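Zwischenbericht Greifzange, Werkstatt Rillcombe

Hallo Eskil,

du wolltest wissen, was aus eurem Fadico-Geld geworden ist, also setze ich mich jetzt endlich hin und schreibe alles auf (ist ja schon wieder Dezember!). Kurzfassung: Die Zange läuft, der Arm noch nicht, und Geld ist auch noch da, wenn auch weniger, als ich gern hätte.

Zur Zange. Wir sind inzwischen bei Fassung 5 der Finger. Die ersten drei waren zu weich, die vierte hat am Gelenk geklemmt, sobald man schräg zugedrückt hat. Jetzt sitzt die Lagerung in einem eigenen Block, und das Spiel ist fast weg. Ich habe einen ganzen Abend nur damit verbracht, auf und zu zu machen, weil es sich so gut anfühlt – das darfst du gern unter Qualitätssicherung verbuchen.

Die Fingerspitzen sind stumpf und eckig geblieben, da hatten wir ja lange diskutiert. Pacheco wollte sie spitz zulaufen lassen, für Schrauben und Kleinkram. Haben wir probiert, war mir zu fummelig, und bei weichen Sachen haben sie Dellen hinterlassen. 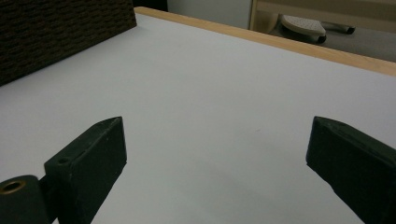 Was mir mehr Sorgen macht, ist die Übertragung auf den Motor. Von Hand merkt man sofort, wann man genug drückt, der Servo merkt das natürlich nicht. Osora hat uns dafür einen Stromsensor empfohlen, der liegt seit drei Wochen hier und ist halb verkabelt. Beim ersten Versuch hat die Steuerung bei jedem Anlauf geglaubt, sie hätte schon etwas gegriffen, und gleich wieder aufgemacht. Vermutlich der Anlaufstrom, da muss ich noch filtern.

Zum Geld: Ausgegeben sind bisher 2.552 Euro. Das meiste ging für die Servos und das Netzteil drauf, der Rest für Filament, Lager und die Fräserstunden in der Gemeinschaftswerkstatt. Die Belege habe ich in einem Ordner, sieben Stück fehlen mir noch als Scan, die reiche ich nach.

Als Nächstes kommt der Sensor dran, danach die Halterung am Arm. Eine Frage hätte ich noch: Darf ich den Posten für das zweite Netzteil in Lager umwidmen? Das eine reicht locker, und von den Lagern verschleißen wir mehr als geplant. Ein kurzes Ja per Mail genügt mir völlig.

Viele Grüße aus der Werkstatt!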